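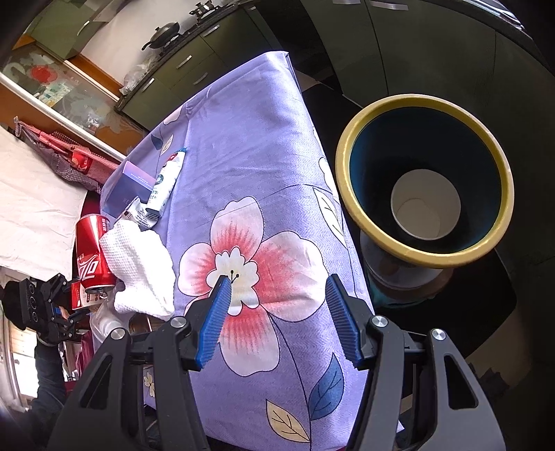 How to fold a tablecloth so it comes out of the drawer without hard creases

My mother folded everything in squares, and for many years I did the same. Then every holiday I was ironing for an hour before the guests came. The method I use now takes more space, but the cloth is ready when I need it.

What you need: a clean tablecloth, a clear bed or a long table, and a cardboard tube at least as long as half the width of the cloth. Fabric shops often give the tubes for free. I got mine from Collet in Ristenwood, 4 of them, and they are still good.

1. Let the cloth dry fully. A little damp in the hem is enough to give a yellow line after one winter.

2. Lay it on the bed with the nice side down. Smooth it with your hands from the middle to the edges.

3. Fold it one time only, along the length. Match the corners first, then the hems. If the hems do not meet, the cloth was pulled in the wash, and you should trust the corners.

4. Cover the tube with white cotton or acid-free paper. Plain cardboard can leave brown stains.

5. Roll slowly, and stop after every 3 turns to pull out the small wrinkles. Do not roll tight.

6. Tie with two wide ribbons. Rubber bands make marks and they also dry out and stick.

Keep the rolls lying down, with the heavy linen at the bottom. Once a year, in November for me, I open them and roll again from the other end.

If you already have old creases, spray the cloth lightly with water, leave it on the table overnight and press only what is left in the morning. For polyester use a cool iron and a thin towel between.
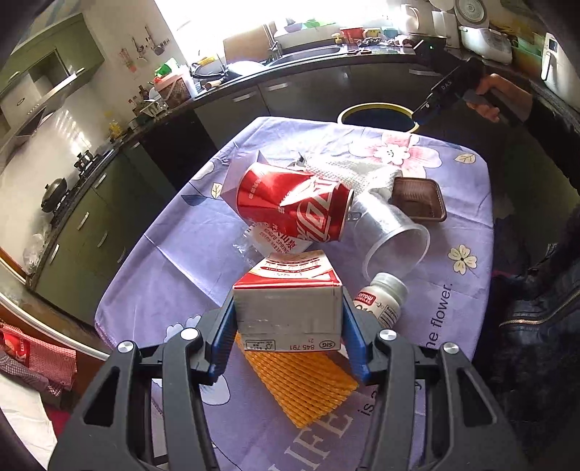 Märta Engebretsen wrote to me that she has no place for tubes, so she hangs her cloths over a trouser hanger with a piece of foam pipe cover on the bar. She says the fold stays round and soft, also with thick cotton, but the hanger must be a strong one. I tried it with my smallest cloth and I will keep it so until spring.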